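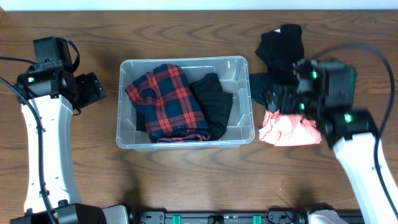 Vilho Heiskanen wrote back to our August report that the rough cut still felt like two films, one about the ferry and one about the marriage, and that he could not say which of them the fund was paying for. I have kept his remark on the wall during the whole autumn edit, and the report below tries to answer it.

Progress report no. 3, feature film "Nilham"
To: Netthorpe Film Fund
2 December 2021

Picture edit. The cut is now locked except for reel 2. We removed the long opening at the harbor office, and the film starts directly with the sister's phone call. Dalva Brandão, our editor, was against this change for many weeks. She agreed after she saw the first reel with the temporary music, and she has since improved it with a shorter version of the bus journey. The ferry story is now told only from the wife's side. I believe this makes one film from the two, but I ask the fund's reader to judge it again.
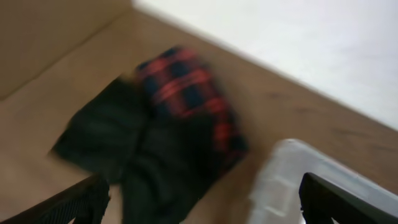
Temitope Nwosu
Director and producer, Drolero Pictures

Test screening. We showed the cut at the Nasrallah cinema and collected written comments at the door. Most people followed the time jumps without difficulty. The weak point was the dinner with the uncle, which many found too slow, and several wrote that they laughed in a place where we did not intend it. I was disappointed by this, but they are right. The dinner is the reason why reel 2 remains open.

Sound. Ebuka Ibrahim has finished the dialogue edit for the first half. The wind on the ferry deck damaged more lines than we expected, and

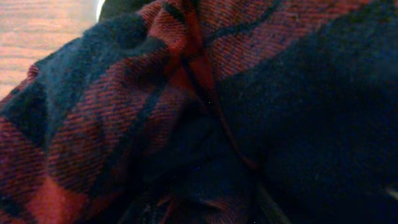
both lead actors must come back for re-recording. One of them is now in a stage production, so we can have her only in the mornings. The studio has accepted this and does not charge us extra.

Money. We are inside the budget in all lines but one. Sound post-production is over by 1,049 euros — this is the re-recording. I propose to cover it from the unused travel line and I ask for your written approval.

Changes in the team. Onyekachi Osagie has taken over the color grading. The contract is signed and a copy is attached.

Next steps. Lock reel 2, complete the re-recording, start the final mix. The music is written but the rights for the wedding song are still not cleared. If the answer is no, we have a second song ready, which Dalva likes less than I do.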